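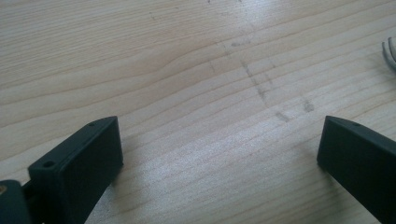

How to check a wiping result before you believe it

By Olesia Sirko

Wiping papers have a number in the abstract, and the number is nearly always high. A policy learned from hand-held gripper demonstrations cleans a table 9 times out of 10, or better, and the video shows a clean table. I have spent a good part of this year trying to repeat results like that, and I now assume the number is wrong until I have been through the steps below. Sometimes it survives.

You will need the demonstrations, the rollout recordings, a table you are allowed to mark up, and a soft pencil.

Step 1. Find out what "clean" means

Look for the scoring rule before you look at the score. In our first attempt the rule was a threshold on gray pixels, taken from the wrist view after the arm backed off. It sounds fair. On pale wood it is a mess. Grain has dark bands of its own, and a faint rubbing of graphite running across the grain can be closer in brightness to those bands than to a proper mark. Our threshold passed tables that any person would have wiped again.

If the rule is "a human judged it," ask which human, and whether they knew which method they were looking at. If the authors don't say, write "unknown" in your notes and keep going.

Step 2. Mark the table the same way every time

Use a printed stencil. Rub the pencil through it, lift it straight up, and take a reference picture before each trial. Use several sizes of mark. One long broken streak and a couple of short ones will tell you more than a single fat blob, which a policy can hit by swinging at the middle of the table.

Then move the stencil. Jamshid Moradi, who set up our Duseo bench, left it in one place for the first batch, and the policy had learned the place. With the stencil shifted by a hand's width it wiped bare wood with great confidence.

Step 3. Deal with the glare

An overhead lamp puts a bright band across sanded wood, and a mark under that band is hard to find from the wrist view. There are two bad ways to handle this. One is to turn the lamp off for the trials. The other is to keep the marks out of the band and not mention it. Both will raise your score.

Put some marks in the band and some outside it, and report the two groups separately. If a paper gives you only one figure, go through its recordings and sort them yourself. It is dull work -- I did it for 921 clips over most of December -- but it was the most useful thing I did on the project.

Step 4. Run the stupid baseline

Write a script that closes the gripper on the cloth and drags it back and forth over the whole reachable area. It needs no vision and no learning. Give it the same amount of time as the policy.

Please don't skip this one. Our script, which Yanti Ginting wrote before lunch, matched the learned policy on long streaks and lost to it only on small marks near the edge. That is still a result, but a much smaller one than we had been planning to write up.

Step 5. Take the marks away

Run 8 trials on a table with nothing drawn on it. A policy that looks at the table should do little or nothing. Ours wiped in every one. Wayne Grewal argued that this was harmless, and for a cleaning product maybe it is. For a claim that the policy "attends to residue" it is fatal, and we took the sentence out.

Step 6. Change one thing about the table

Try different wood, or turn the same board a quarter turn so the grain runs the other way. Leave everything else alone, including stray items near the border of the view. If the success rate falls, say by how much and stop using the word "general."

Step 7. Write down what you threw out

Count the demonstrations dropped for bad tracking, the rollouts stopped by hand, and the trials repeated after "setup error." Put those counts in the same table as the success rate. When I asked for them from another group I got a polite reply and no counts.

What we have left

After all seven steps, our Umik policy still beats the script on small marks outside the glare, across 3 training seeds. Inside the glare I can't tell them apart. Melquiades Cárdenas thinks a polarizing filter would fix that. He may be right, and the filter is on order, but I would want to see the script run with it too.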